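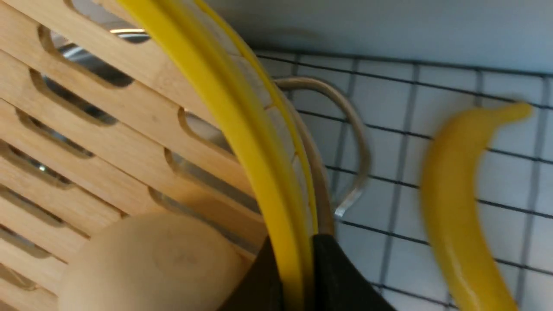
Ticket 34, Trorkach student robotics club
Category: arm / teleop / grasping
Status: open, waiting on club
Subject: Lid lift fails after we center over the hub

Hi all, and thanks in advance for reading, I know I write long tickets! We're the kitchen task team in the Trorkach club and we're getting ready for the Birhane challenge in April. Our task is the steamer one: bring the arm over the pot, close on the middle of the woven lid, lift it off, set it down on the cloth. The approach is lovely now. It's the lift that lets us down. The fingers close, the arm starts up, and the lid either stays where it was or comes up tilted and slides out. On Saturday we logged 41 tries with the same settings, and most of them ended that way.

What we've tried so far: re-homing the arm, swapping the operator (we wondered if it was nerves), cleaning the finger pads, and a slower closing speed. The slower speed helped a little, or maybe we just wanted it to.
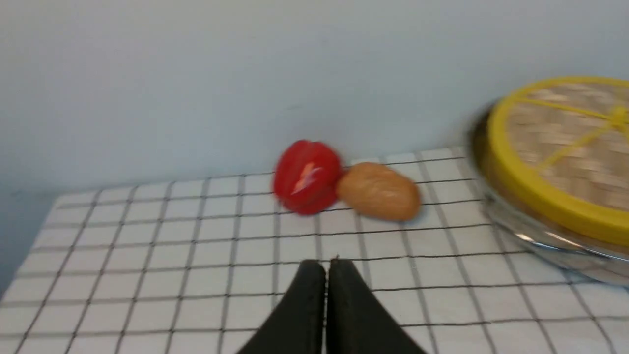
Our other worry is the start position, and I'm adding it to this ticket in case the two things are related. We begin every run with the fingers shut and pointing out over the cloth, and the arm has to find the lid from there. When the lid is over on the right like this, with the pepper and the potato nearer the middle, the wrist view gets blurry and the operator tends to overshoot. We could move the lid closer in, but the Birhane rules sheet lets the judges place things where they like, so we'd love to be able to cope with it.

Settings, copied from the Dalach control panel: grip force preset 2, closing speed low, wrist camera on, head camera on.
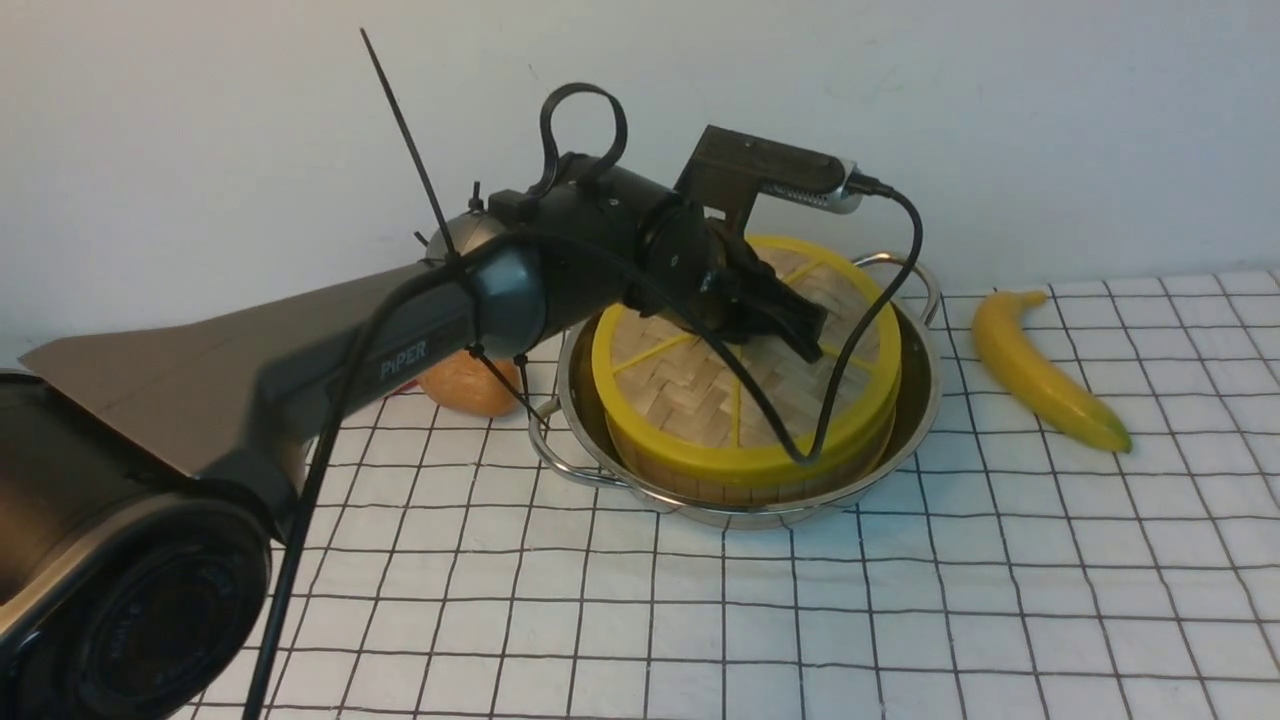

Flostiteck support wrote back that the force preset is probably fine and they'd look at cable routing first. A wrist cable that rests on the thing being lifted can pull it sideways as the arm rises, and it can drag on the wrist too. They asked us to tie the slack back along the forearm, leave enough for a full wrist turn, and repeat the lift with nothing else changed. If the lid still tilts, they'd like the Dalach log from a failed run.

Update from the club: thank you, that was so quick! We'd been staring at the wrist view all week and hadn't given the cable much thought. We've tied it back and will rerun at preset 2 before we touch anything else. I'm also adding our target pose, so you can tell us if we're coming in at a silly angle. 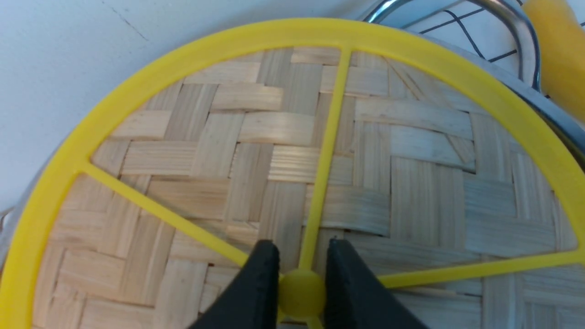 Wrist view, fingers open on either side of the lid hub.

Next session we'll run the lift again and post the log here, whichever way it goes. Please keep the ticket open until then!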